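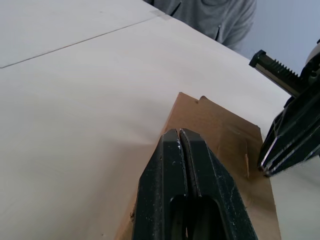 What do I need to know before I start the queueing notes?
Basic probability and a bit of algebra will get you through. If you can work with averages and you've met the exponential distribution once, even in passing, you're fine. I review it in chapter 2 anyway!

Do I have to read the Markov chain part first?
Nope. I put it up front for the Firninville evening class (they'd asked for it), but you can jump right to the single-server line and come back when you're curious.

Why does my wait time blow up when the server isn't even full?
Oh, I get this one a lot! Say 40 customers arrive per hour and your server can handle 61. That's a comfortable gap and the line stays short. Push arrivals up toward 61 and the average wait shoots way up, because random bunching leaves the server no slack to catch up. 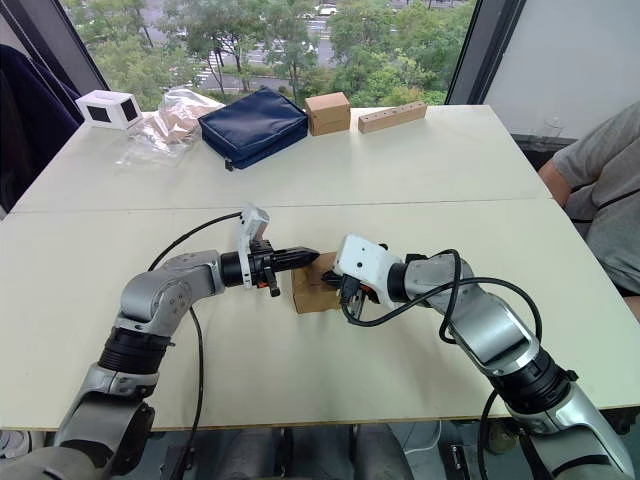

A reader from Trerala wrote in to say that she'd mixed up time in line with time in the system for a whole problem set, and could I please put a warning in bold. Done, it's in chapter 3 now. Time in the system includes the service itself – check which one the problem wants.

Are there answers to the exercises?
Yes, for the odd-numbered ones. I'm still typing up the rest, and I hope to have them posted by December.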